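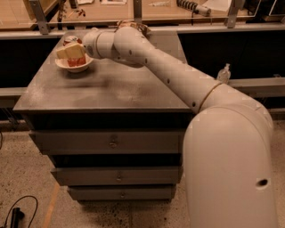

Ritgate three-drawer cabinet: fine, but I wouldn't pay full price

By Virgilio Fajardo
Fri 21 April

Ranach calls the Ritgate "the last cabinet your back room will need". I have read that sort of line before, usually shortly before buying another cabinet. Still, the old one had a drawer you had to kick, so I paid £216 and waited.

It came in one box, and the box weighs 37 kilos. The website says delivery is "to your room of choice". Mine was left in the porch. When I rang, a polite man called Sebastian told me that the porch counts as a room.

Assembly is meant to take an hour. It took me most of an evening, partly my own fault for fitting one set of runners upside down, and partly the leaflet's, which shows left and right as the same drawing. All the screws were there, I'll give them that.

The drawers are the best bit. They slide well, they shut without a bang and they don't tip when you pull them right out. The bottom one takes paper files standing up, if you don't mind them brushing the drawer above.

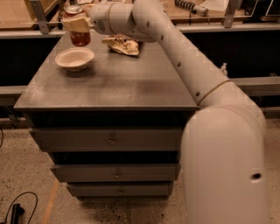
I'm less taken with the finish. Ranach says it is "wipe clean", and so it is, as long as you wipe it the same day. I left a tea ring overnight as a test and had to go at it with washing-up liquid. A faint mark is still there if you look from the side. The handles show every fingerprint too.

Then there's the lock, an extra £21, which I did buy and wish I hadn't. It holds the top drawer only. You find this out on page six of the leaflet.

Is it better than the Roltico? I had one of those at my last place, and it cost less and wobbled more. The Ritgate doesn't wobble. Whether that is worth the difference depends on how much wobbling bothers you. I would not go near the larger Ritgate at £388, which as far as I can tell is the same thing with one more drawer.

Three stars. I may knock one off in May if the runners start to stick, as the Roltico's did. Wait for a sale, and skip the lock.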